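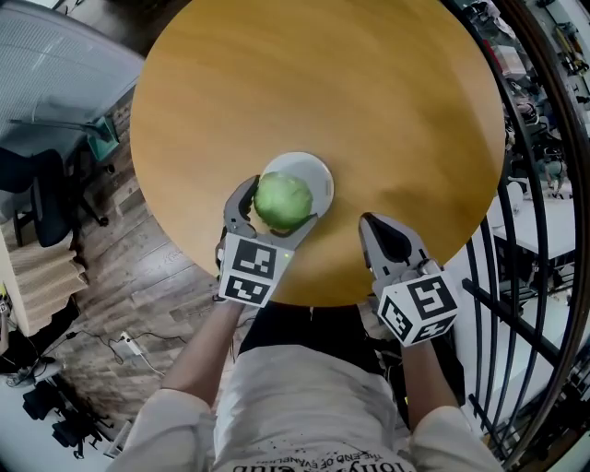
Cabbage, start to finish: how I buy it, keep it, cut it and use up the last sad wedge

Posted 13 October 2018 in Kitchen Tips

I get more mail about cabbage than about anything else on this site, and most of it boils down to the same complaint: "I bought one for coleslaw, used a quarter of it, and three weeks later I found the rest at the back of the drawer." I've been there! A cabbage is a lot of vegetable for a small household. But it's also the cheapest thing in my cart most weeks, and it keeps longer than nearly anything else green, so I've put all my cabbage habits on one page and from now on I'm just going to send people the link.

Picking one out

Pick up two or three of about the same size and take the heaviest. That's pretty much my whole method. A heavy head is packed tight and full of water, and a light one has usually been sitting around. Give it a squeeze too. It should feel like a softball, with no give at all (Savoy is the exception, it's always a bit springy, and napa is its own animal).

Turn it over and look at the stem. You want it pale and damp-looking, and not split. If the stem end is brown and cracked like an old garden hose, put it back. A few raggedy outer leaves don't bother me, in fact I like them, they're the wrapping paper. Stores that trim their cabbages down every morning to make them look nice are peeling off the part that protects the rest. By the time you get a really white one it's probably had several layers taken off.

I used to buy the biggest head in the bin on the theory that it was the best value. Now I buy small. If it's priced by the pound you aren't saving anything with a giant one, and a small head fits in the drawer without evicting the carrots.

Keeping it

Don't wash it until you're going to use it. Don't cut it either, if you can help it. A whole head goes in a plastic bag, loosely closed, into the crisper drawer, and it'll sit there happily for weeks. I've had one go from early July to the middle of August and all I had to do was peel off the top leaves.

Once it's cut, the clock runs faster. Press plastic wrap right up against the cut side (no air gap) and put the whole thing back in its bag. If the cut face goes gray or a little brown at the edges, shave off a thin slice and what's underneath will be fine. Slimy is different. Slimy goes in the compost.

A trick I picked up from my grandmother, who never wrapped a thing in plastic in her life: don't cut the head in half at all. Peel leaves from the outside as you need them, and the head just gets smaller. It's perfect if you're only after a handful for soup. Not so good for slaw, where you want the tight inner part.

Keep it away from apples and pears if you've got the room. They give off a gas that yellows the leaves. I don't always manage this in my fridge and the world hasn't ended.

Washing

The inside of a tight head is about as clean as food gets, so I take off the outer two or three leaves, rinse the whole thing under the cold tap, and dry it with a dish towel. Do dry it. A wet cabbage skates around on the board and that's how people cut themselves.

If it came out of a garden, yours or somebody else's, it's another story. Quarter it and soak the quarters in a bowl of cold water with a good spoonful of salt for 12 minutes or so. Anything living in there will come floating out. Rinse well afterward or your slaw will taste like the beach.

Cutting it without a fight

You need your biggest knife and it needs to be sharp. I did this for years with a little utility knife, sawing away, with cabbage all over the floor. I finally bought an eight-inch Colta chef's knife at an outlet store and it's still the one I grab. It isn't fancy. I give it a few strokes on the steel before every cabbage and it goes straight through.

Put a damp paper towel under the board so it can't slide. Then slice a thin piece off the stem end to give the head a flat bottom, stand it up on that, and cut straight down through the middle. Never try to halve a cabbage while it's rolling around on its round side. Lay each half cut side down and halve it again, and now you've got quarters with a wedge of core on one corner. Stand each quarter up and slice the core off at an angle.

For thin shreds, lay the quarter on its flattest side and slice across. Go slowly and let the tip of the knife stay near the board. When the piece gets too narrow to hold safely, tip it onto its other flat side and keep going. If you want long ribbons, cut across the long side, and for short bits that fit on a fork, cut the quarter in half lengthwise first. Kids seem to do much better with the short bits.
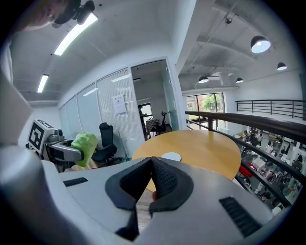

I'm often asked about mandolines. I own one, a Bakilness, and it makes the most beautiful hair-thin slaw you've ever seen, and I'm scared to death of it. If you use one, wear the cut-proof glove, and quit while there's still a good chunk left in your hand. The leftover chunk can go in the soup. The food processor works too, though with the slicing disk you get some thick bits and some mush, and then you have to wash the food processor.

Don't throw out the core, by the way! Peel off the tough outside and slice the middle thin. It's sweet and crunchy, a bit like a mild radish. It never makes it to the table at my house. I eat it standing up with salt.

Slaw that doesn't turn to soup

If you dress raw cabbage and let it sit, the salt pulls the water out and you get a puddle. So pull the water out first. Toss the shreds with a teaspoon of salt for half a medium head, leave it in a colander in the sink for an hour, then squeeze it by the handful. You'll be amazed how much comes out. Taste before you put any more salt in the dressing, you probably won't need it.

My everyday dressing has no mayonnaise in it. It's cider vinegar, a little sugar, oil, black pepper and a spoonful of mustard. I use Mfaume, the grainy one in the squat jar, but any mustard with some bite will do. It keeps three days in the fridge and I like it best on the second.

If you're a mayonnaise family, salt and squeeze the same way and then stir in the mayo right before dinner.

Roasted wedges

For people who say they don't like cabbage. Leave the core in this time, it's what holds the wedges together. Cut the head into eight, brush both sides with plenty of oil (more than you think), salt, pepper, and onto a hot sheet pan at 425. Turn them once when the bottoms are dark. I mean dark, with black edges. Squeeze a lemon over the top. We had these with baked potatoes and nothing else last Thursday and there weren't any leftovers.

The smell

Cabbage only stinks when it's boiled too long. The longer it's in the water the worse it gets, so shred it, use just a little water or butter, put it over high heat, and get it off again in five or six minutes while it's still bright. Some people put a heel of bread in the pot to soak up the smell. I've tried it and I can't say I noticed any difference, other than having a wet piece of bread.

A small bowl of white vinegar left out on the counter overnight does seem to help afterward. So does opening a window, obviously.

Red cabbage

Everything above goes for red, plus two things. It stains. My wood board was purple for a week, so now I use the plastic one. And when you cook it, it turns a truly alarming shade of blue unless there's something sour in the pan. A splash of vinegar or a chopped tart apple at the beginning keeps it red. If it has already gone blue, add the vinegar anyway and watch it turn back.

Using up the end

There's always an end. Mine goes one of these ways:

Chopped and fried with leftover mashed potatoes until it's crusty on the bottom.

Shredded into ramen or any brothy soup in the last couple of minutes.

Into a quick pickle. Pack the shreds into a clean jar, heat equal parts vinegar and water with a spoonful each of sugar and salt, pour it over, and put it in the fridge once it's cool. Good on tacos the next day.

Into the freezer. It won't ever be crisp again, so this is only for soup and casseroles. Drop the shreds into boiling water for a minute and a half, then into ice water, drain well, and freeze them flat in a zipper bag. I use the Zundari ones with the wide label strip so I can write what's in there, having once thawed a bag of cabbage for a peach cobbler.

Next time I'll get to the onion questions. There's a pile of those too, and a few of you have very strong feelings about putting them in the fridge.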